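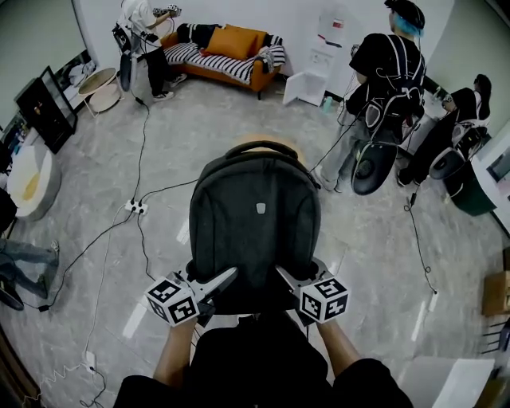

Zdeňka Holub wrote in under the last gallery to say that a backpack is a sack with two straps, that she has carried the same one for years without reading a word about it, and that anyone who needs a page of pictures to choose one should buy the cheapest and go for a walk.

I agree with the first half. The second half I've tried, and the cheapest one lost a strap on the stairs of the train station with a full load of library books in it. So the gallery continues, and Zdeňka is welcome to keep complaining under it.

## Gray bags, second set

Most of what gets said about plain gray backpacks comes from the people selling them. The Prallinier tag I have pinned over my desk promises "architectural stability," which I take to mean the bag stands up. It stood up in the store. At home it stood up for as long as it had the store's paper stuffing in it, and then it lay down beside the radiator and has stayed there.

My questions are duller than the tag's. Does it stay upright when I let go? Can I grab the handle without looking? Will I be embarrassed by the logo?

**Dark gray, on marble-patterned tile.** It's upright, and the carry handle makes a proper curve, so there's room for fingers under it. Too many handles are sewn flat against the back panel to look neat, and you end up pinching at them like a stuck drawer. I can't say what's inside, or whether it's stuffed, so no points yet for standing.

The patch is small, light gray rubber, sewn onto the front panel. I'll take sewn. The glued ones on my old Matoušek started to lift at one corner in February, and from then on I couldn't leave it alone.

A word on color. Sellers like dark gray because it "goes with everything." So does a parking lot. What it does do is hide pencil, bus seat and most coffee, and I'd be happier if the tags just said that. It doesn't hide white cat hair. I have tested this at length and without wanting to.

And a word on numbers. The Dritis I carried all last winter was sold as 25 liters. Maybe it is, if you pour in water. With a laptop, lunch and a sweater it was finished, and the sweater had to go in first and come out last. The fabric was listed as 1000 denier, a figure that tells you how heavy the yarn is and tells you nothing at all about the stitching, and the stitching is where mine gave up. I paid 90 for it and got 5 back when I traded it in at Stillolero, which seems fair to Stillolero.

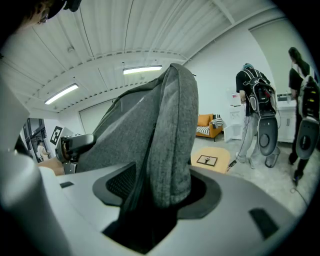 *Heathered charcoal fabric with a vertical seam, leaning a little to the right.*

Fabric is the part I came for. Heathered gray always photographs well, all those light and dark flecks, and I've stopped trusting it for that reason. It looks soft and expensive on a screen even when the real thing feels like a car mat. I can't feel it from a picture and neither can you.

The soft folds I do believe. Stiff cloth doesn't fold like that, whatever a tag says about structure. Whether soft is good depends on what you put in it. For clothes, fine. For papers I'd want a board behind them, and I'd want to see the board before paying.

The seam is where I'd look first in a store. Run a thumbnail down it, then pull the two sides apart gently and see how much thread shows. Salespeople don't enjoy watching this. The one at Stillolero came over to ask if I needed any help, in the tone that means please stop, and I found two skipped stitches while she was asking.

Next set goes up on a Monday, if I get around to sorting it. It will be straps and buckles, and I don't expect to like many of them.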